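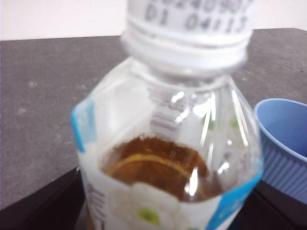 Kalt aufgegossener Oolong: wie lange ziehen lassen, und geht das auch in der Plastikflasche?

Till Mühlbauer
Mitglied, 4 Beiträge

Hallo zusammen,

ich bin seit dem Frühjahr völlig dem Oolong verfallen und muss das jetzt mal irgendwo loswerden, zu Hause hört mir nämlich keiner mehr zu. Angefangen hat es mit fertigem Tee aus dem Kühlregal, ungesüßt, den ich im Juli auf einer langen Zugfahrt gekauft habe, weil das Wasser aus war. Ich hatte mit irgendwas Bitterem gerechnet und dann das: blumig, fast ein bisschen wie warme Milch, obwohl es eiskalt war. Seitdem trinke ich das Zeug jeden Tag und möchte es endlich selbst machen.

Was ich bisher probiert habe: Ich habe mir einen hellen, kugelig gerollten Oolong von Casever besorgt (100 Gramm, lose) und ihn ganz normal heiß aufgegossen, dann abkühlen lassen und in den Kühlschrank gestellt. Schmeckt am ersten Abend ordentlich, am nächsten Morgen aber flach und trüb, und hinten am Gaumen zieht es sich so pelzig zusammen. Dann habe ich es kalt versucht, einfach Blätter ins Leitungswasser und über Nacht stehen lassen. Viel besser! Nur beim zweiten Mal war es plötzlich dünn wie Spülwasser, und ich weiß nicht, was ich anders gemacht habe. Die Menge habe ich zugegeben beide Male nach Gefühl genommen.

Meine Fragen also:
Wie viel Tee auf einen Liter, und wie lange?
Macht die Blattform einen Unterschied, also gerollte Kugeln gegen die langen, gedrehten Blätter?
Kann ich die leeren Flaschen vom gekauften Tee dafür weiterverwenden oder ist das keine gute Idee? Ich habe inzwischen einen ganzen Schwung davon und mag sie nicht alle wegwerfen.
Und wenn jemand eine Sorte empfehlen kann, die kalt besonders schön wird, her damit. Ich bin für alles zu haben, auch für die dunklen.

Unser Wasser ist übrigens ziemlich hart, falls das eine Rolle spielt.

Danke euch und viele Grüße
Till

Moushumi Fakir
Stammmitglied, 2409 Beiträge

Hallo Till, willkommen im Club, da kommst du so schnell nicht mehr raus! Kalter Oolong ist für mich das Schönste, was man im Sommer mit Teeblättern anstellen kann, und ich mache das seit Jahren von Mai bis in den Oktober hinein.

Zuerst die Menge. Ich nehme bei gerollten Sorten zehn Gramm auf einen Liter und wiege sie wirklich ab. Gerade die Kugeln sind tückisch, weil sie so dicht gepresst sind: Ein Löffel davon wiegt viel mehr als ein Löffel offener, gedrehter Blätter. Wenn du nach Gefühl dosierst und mal mehr Bruch, mal mehr ganze Kugeln erwischst, kommt jedes Mal etwas anderes heraus. Ich tippe stark darauf, dass dein Spülwasser genau so entstanden ist. Eine billige Küchenwaage reicht, solange sie auf das Gramm genau anzeigt.

Dann die Zeit. Gerollter Oolong braucht kalt lange, bis er sich öffnet. Acht Stunden im Kühlschrank sind bei mir das Minimum, zehn bis zwölf sind besser. Die langen, gedrehten Blätter geben schneller ab, da probiere ich schon nach sechs Stunden. Und jetzt mein Lieblingstrick: Die Kugeln vorher mit einem kleinen Schluck heißem Wasser übergießen, gerade so bedeckt, eine halbe Minute warten und dann mit kaltem Wasser auffüllen. Das heiße Wasser bleibt drin! Damit weckst du das Aroma auf, ohne dass es bitter wird, und das Blumige kommt viel deutlicher durch. Ich war beim ersten Mal so begeistert, dass ich den ganzen Liter allein getrunken habe und dann bis drei Uhr früh wach lag. Also bitte nachmittags trinken.

Hartes Wasser spielt eine große Rolle. Der trübe, flache Geschmack am nächsten Morgen dürfte zum Teil daher kommen. Heiß gebrühter Tee wird beim Abkühlen außerdem gern trüb, das ist harmlos, sieht aber nicht schön aus. Nimm einen Tischfilter oder für einen Versuch ein weiches stilles Wasser aus dem Laden. Mach ruhig mal beide Varianten mit demselben Tee und stell sie nebeneinander, der Unterschied hat mich damals umgehauen.
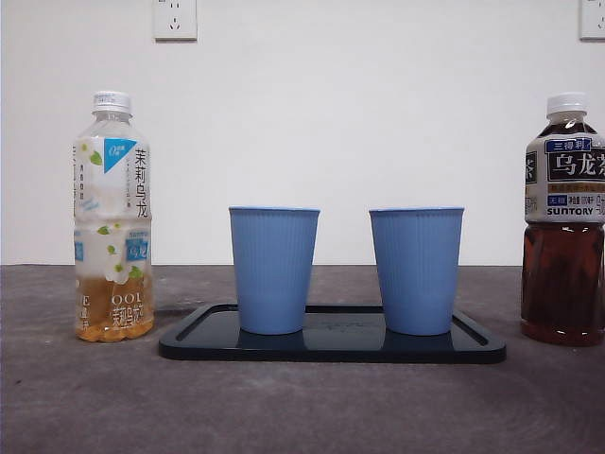

Zum Probieren nehme ich immer kleine Becher und schenke nur einen Fingerbreit ein. Aus großen Gläsern trinkt man das nebenbei weg und merkt gar nicht, ob die Blüte vorne oder hinten sitzt. Hellen Tee gieße ich am liebsten in helle Gefäße, da sieht man die Farbe richtig: Ein leichter Oolong sollte kalt zwischen Strohgelb und hellem Gold liegen. Wird er bräunlich, hat er zu lange gestanden oder die Blätter waren stärker geröstet, als auf der Tüte steht.

Wichtig noch: Nach der Ziehzeit die Blätter raus. Viele lassen sie einfach drin, bis die Kanne leer ist, und wundern sich dann über das Pelzige. Abgeseiht trinke ich den Tee innerhalb von zwei Tagen aus, immer gekühlt. Wenn er säuerlich riecht, weg damit, da bin ich streng.

Zu den Flaschen: Ich würde es lassen. Die Hälse sind eng, du bekommst die aufgequollenen Blätter kaum wieder heraus und eine Bürste nicht ordentlich hinein. Dazu kommt, dass die dünnen Flaschen kein kochendes Wasser vertragen und sich verziehen, mein Trick mit dem heißen Schluck fällt also flach. Für fertig abgeseihten, kalten Tee, den du am selben Tag unterwegs trinkst, nehme ich sie gelegentlich auch ein zweites Mal, vorher gut ausgespült. Auf Dauer ist eine Glaskanne mit Siebeinsatz einfach schöner. Ich habe die von Noltora, die hat eine weite Öffnung und passt bei mir in die Kühlschranktür.

Sorten: Fang bei den hellen Hochlandoolongs an, die werden kalt wunderbar cremig. Danach unbedingt einen gerösteten! Der schmeckt kalt nach Haselnuss und ein bisschen nach Brotrinde, und zu Wassermelone ist das ein Traum. Bei Milky Oolong genau hinschauen, da gibt es aromatisierte und nicht aromatisierte, und die aromatisierten werden kalt oft parfümiert. Und dann gibt es noch die ganz dunklen, fast schon rötlichen, die nach Honig schmecken, aber davon fange ich jetzt nicht an, sonst sitze ich heute Abend noch hier.

Schreib unbedingt, wie es geworden ist!

Moushumi

Cristian Ccori
Mitglied

teebeutel gehen auch. 3 stück auf den liter, über nacht, fertig. schmeckt mir genauso gut und man muss nix absieben

Cadi Meredith
Mitglied

Moushumi hat fast alles gesagt, ich würde nur beim heißen Schluck widersprechen. Bei sehr hellen, frischen Sorten lasse ich ihn weg, mir geht da eine grüne, fast erbsige Note verloren, die ich gerade so mag. Dafür gebe ich dem Tee dann über zwölf Stunden. Bei gerösteten mache ich es genau wie sie.

Till, noch ein Tipp gegen das Wegwerfen: Die Blätter sind nach dem kalten Aufguss längst nicht am Ende. Ich gieße sie am nächsten Morgen noch einmal heiß auf, mit richtig kochendem Wasser und nur zwei Minuten. Das wird ein ganz weicher, süßlicher Frühstückstee, ich freue mich da jedes Mal drauf! Vorausgesetzt, die Blätter standen die ganze Zeit im Kühlschrank und nicht auf der Arbeitsplatte.

Zum Wasser: Ich habe einen Filter von Mosquera, der tut, was er soll. Kartusche rechtzeitig wechseln, sonst merkt man es beim Tee als Erstes.

Till Mühlbauer
Mitglied, 4 Beiträge

Wow, danke euch allen! Waage steht schon bereit und die erste Portion mit heißem Schluck ist seit eben im Kühlschrank, im alten Einmachglas, bis ich eine Kanne habe. Morgen kommt dann die Variante von Cadi dran, ohne. Moushumi, zu den dunklen mit Honig hätte ich jetzt natürlich doch gern mehr gewusst. Gibt es die auch als kleine Probiermenge?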